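Workshop notebook, Prikgate, room 2
May, started 9:40

Wanted today: decide where the basket will live, and whether the new table can stay as our sorting table. Balthasar thinks the top is too smooth for it. I have no opinion yet, so I write down what I find.

The table came from Urrutia with the rounded corners, as we asked. I wiped it once with water and a little soap, then once with a dry cloth. After the second wipe I still felt something sticky near the short side, so I did that part again. To ask: is it left over from the protective film? Tadeo says the one in Grotutdale had the same.

First position of the basket, towards the back, so the front stays free for the hands. 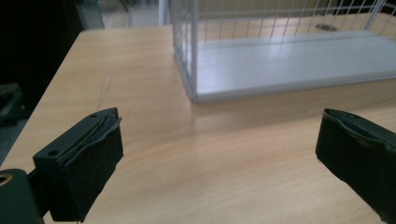 Top of the table

I looked at the surface with the window blind up and then down. With the blind up there is a pale shine on it and small things are harder to see, mostly paper labels. With the blind down it is better but the room becomes tiring. For now: blind half down, and we stop discussing it.

One thin scratch found. I passed my palm over all of it, also under the edge, where there is one rough place that I will sand when I find the 200 paper (we have only 186 sheets of the wrong one, thank you Fokano).

The grain is nice to look at, wavy, and in one place it makes a small swirl. Balthasar asked if it is a stain. It is not a stain.
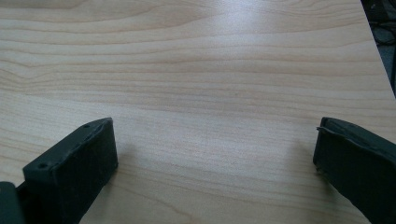
Table top, nothing put on it yet on this side.

Basket

We took the white wire one and not the deep grey box, which is too high for Tadeo when he sits. The basket stands lengthwise on the far half. I tried it also crosswise and then my elbow touches it each time I turn. Lengthwise is decided, unless somebody has a strong reason.

Under the basket we could put a thin mat, because wire on this surface can slide. I pushed it with one finger and it moved 14 mm. Not much, but in one morning it adds up. Balthasar will cut a mat from the old green piece.

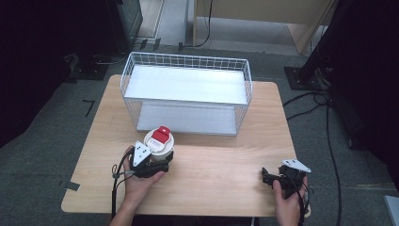

Question of the cups is still open. Tadeo wants all cups with lids to go in the basket standing, and the ones without lids to stay on the shelf by the door. I would like it the same for all, it is easier to remember. The white cup with the red lid is the one I use for trying, because its colour is easy to find again against the white wire. The flat white panel inside the basket sits part of the way up, like a shelf, so I must measure what height remains above it before we promise anything to the others. If a cup stands higher than the rim, I prefer to take the panel out.

Not done: measuring, sanding, mat. Also the label for the basket, Tadeo has the pen.

Stopped 12:15. Balthasar continues after lunch, please leave the blind as it is.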